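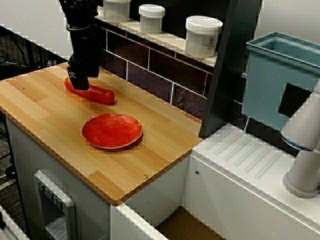 The Monday Reading Room

I got to Plendham Elementary at ten to eight, which I thought was early, and the second graders were already lined up outside the library door. One of them asked if I was the new reader. I said I was there to write a story. She told me I could do both, and handed me a book about a whale.

So I read about the whale! Then I went looking for the grown-ups.

The Monday sessions are run by education students from Iltemholm College, 26 of them this year, who each spend a semester reading one-on-one with kids who've fallen behind. The students get classroom hours before they ever have a class of their own. The kids get somebody's full attention for forty minutes, and for a few of them (the teachers were pretty frank about this) that's a rare thing.

The money comes from the Unnithan Fund, and it isn't much. It buys gas cards, books and a scary amount of granola bars. By May the program had logged 1,176 sessions, all written up by hand in spiral notebooks – I flipped through a stack and could've stayed all afternoon.

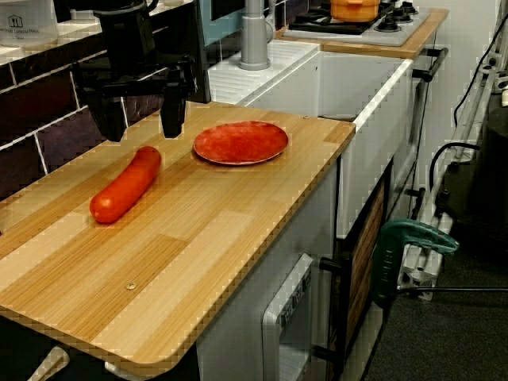

What I liked best in those notebooks was how small the entries are. "Read the whole page without stopping." "Asked what happens next." One just says "Laughed at the duck." The college is typing them up now for a study of reading growth and attendance, and over 400 entries are in so far. The student I sat with was hoping hers would be legible.

She'd signed up because she needed the credit, and she's now switching her major to special education. Her parents in Camia aren't totally sold on that yet. She's working on them.

I still haven't finished the whale book. I'm going back next week, and I've been told to bring my glasses.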